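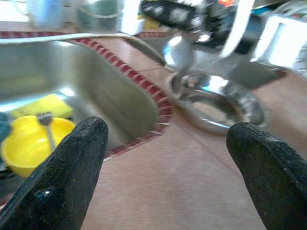 Orness Household Robotics Group: Bench Practice Team

Sink and Counter Work: Frequently Asked Questions

We get a lot of mail about the kitchen rules, and we love it. Sink work is the most fun you can have with two arms and a pile of dishes, and it's also where most of our rules come from. The answers below go with revision 2 of the Orness Bench Practice Rules and apply to every kitchen we use, including the ones at Gollarberg. If you're new, read the first four answers before you book a slot. The rest can wait until you need them.

Who has to follow these rules?

Anyone who powers up an arm in a kitchen, and anyone standing close enough to touch one. Students, staff, guests, people who just came by to watch (please do come by, it's great to watch). If you're only labeling recordings at a desk you can skip the arm sections, but read the one on personal items.

How many people do I need for a session?

An operator and a spotter. The operator runs the arms and looks at nothing else. The spotter watches the room, holds the stop button in their hand, and can end the run at any moment without asking. You can swap roles between runs as often as you like, and we encourage it! A person who has spotted for an hour drives better afterward. One person alone may power the controller for updates with the arms parked and the brakes on, and that is all.

What counts as a stop, and who gets to call one?

Anybody in the room says "stop" and the spotter presses. No debate first. The operator lets go of the controls, the arms hold where they are, and then you can talk about it. We would much rather see ten unneeded stops in an afternoon than one that came late. Stops go in the session log with a few words on what was going on, and we read every one of them.

Do I really have to clear the whole counter before I start?

No, and we hope you won't. The whole point of a home kitchen is that it has a kitchen's worth of stuff in it. Bottles, mugs, jugs and appliances at the back may stay where the household keeps them as long as both arms can finish the task without passing over or behind them. What we do want cleared every time: knives, peelers, graters, medicine, open bottles of cleaner, and anything made of thin glass within the arms' reach. Capped bottles are fine if the cap is checked by hand before power-on. Yes, by hand. Looking at it doesn't count.

What about appliances with cords or hoses?

Leave them connected if the task needs a realistic room, and park the cord on the side away from the arms. A hose should lie against the wall or along the back edge. Arm cables are the ones that catch people out. A cable loop near the wrist changes shape as the arm turns, so run the full range of motion at crawl speed once before you bring in any dishes, and watch the loop the whole time. If it touches a faucet, a jug or the other arm, stop and re-clip it.

How fast may the arms move around a sink?

The Sekov controller has a kitchen profile that caps the tip at 158 millimeters per second, and you should leave it there. We've tried lower caps and found that operators get impatient and start making big swings. This one feels natural. Inside the basin, below the rim, switch to the fine profile. It's bound to the left pedal at every station, so it costs you nothing to use it.

How should the two arms share the counter?
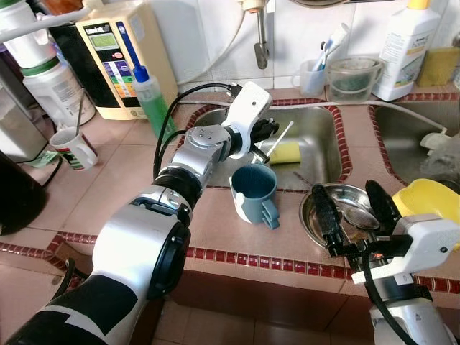

Left arm over the basin, right gripper holding the bowl by its rim.

One arm reaches, the other holds. That's the rule we teach first and it covers most of what you'll do at a sink. The holding arm takes a rim or a handle, closes, and then stays put while the other one works. Only when the reaching arm is back over open counter may the holding arm move. You can break the rule for tasks that need both arms moving, like wringing a cloth, but write that in the plan first and have your spotter read it.

A second habit we're big fans of is to say the handover out loud. "Left is in, right is holding." It feels silly for the first session. By the third you'll be doing it while you cook at home.

Where should I grip a bowl?

On the rim, one finger inside and one outside, with the fingers as square to the edge as you can get them. Try the grip with a small lift, just enough to clear the counter, and set it down again before you commit. If there's a spoon or fork in the bowl, take it out first or keep the bowl level from start to finish. A bowl near the front edge gets moved back a hand's width before anything else happens to it, and you do that move first even when it isn't in the task plan.

Can the grippers get wet?

Splashes are fine on the fingers, and the fingers only. The wrist joint never goes below the rim of the basin. Most tasks don't need running water at all, and the default for every plan is faucet off. If your task does need it, ask for the sleeve kit, tape the cuff above the wrist, and put a towel on the floor in front of the counter for the spotter's sake.

Wipe the finger pads between sessions with a damp cloth and let them air dry. Dust and crumbs build up faster than you'd think, and a speckled pad slides on polished steel. Pads with a tear or a shiny worn patch get replaced. There's a box of new ones in every cart.

What's the rule for small or thin things in the basin? 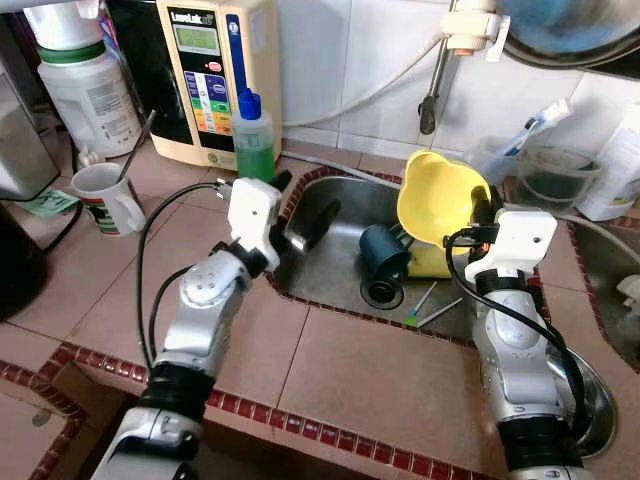
Thin items are the hardest part of sink work and the rule for them is short: get them out before you touch anything large. A cup or a funnel will wait for you. A stick or a straw rolls, slips under other things, and heads for the one place you can't reach. Two thin plastic sticks lying diagonally just past the drain, with a funnel and a cup on its side in the same basin, make a perfect case. The sticks come first, then the funnel, then the cup. Pinch a stick near its middle, lift straight up, and carry it clear of the sink before you lower it. If you miss twice, pick it up yourself with the arms stopped and start a fresh run. We have no rule against trying again, and some of our favorite recordings are the second or third go!

Does the drain need a cover?

Yes, if anything in the task could fit down it. A mesh strainer is fine and so is a flat rubber disk. Use one that sits flush, so a finger pad can't hook it. Drains with a strainer already built in count as covered once you've poked it and felt that it's firmly seated.

May both arms be in the same basin?

They may, at the fine profile, with one of them holding still. Keep the wrists on opposite sides. If you need to cross them, raise one above the rim, move it, and bring it down again. Crossing below the rim is one of the few things we'll end a session over, and we'd honor that even on a deadline day.

What about personal items?

Real kitchens have real people's things in them: toothbrushes, vitamins, mail, a favorite mug. Ask the household which items may be handled and mark the rest on the room sheet as "look, don't touch." Anything that goes in someone's mouth is cleaned before and after if the arms handle it. Mail, prescription labels and family photos get turned around or put away before cameras go on. If you spot something private in a recording later, send the file name to us and we'll take it out of the shared folder the same day.

Something broke. Now what?

Stop, breathe, and leave it where it is until the arms are parked. Then sweep by hand, with gloves, and check the finger pads for chips before you power up again. Fill in Form 104. It's one page. We replace household items without fuss, and no one has ever lost bench time for reporting a broken cup. Plates and mugs from the Barreto cart are ours to break, so use those while you're learning.

Do I have to reset the kitchen exactly?

Close is good. Put things back where the household will look for them. Wipe the counter, empty the basin, take your drain cover with you, and coil the arm cables loosely. Tight coils are hard on the connectors.

How do I get signed off?

Spot for a few sessions, drive a few with one of us next to you, then run a short sink task from a plan you wrote yourself. There's no written test. We look at how you handle a stop, whether you check the cable loop, and whether you and your spotter are talking to each other. New groups start in August, and people from Gollarberg can do the whole thing at their own bench.

Can I suggest a change to the rules?

Please! Nearly all of the drain and thin-item wording came from people who wrote in after a session. Tell us what you were doing, what the rule made you do, and what you'd have liked to do. A short clip helps. Changes are tried for a month in one kitchen and then go into the next revision if the people using them are happy.

Contact: Bench Practice Team, Barreto Building, ext. 766 | © Orness Household Robotics Group | Back to top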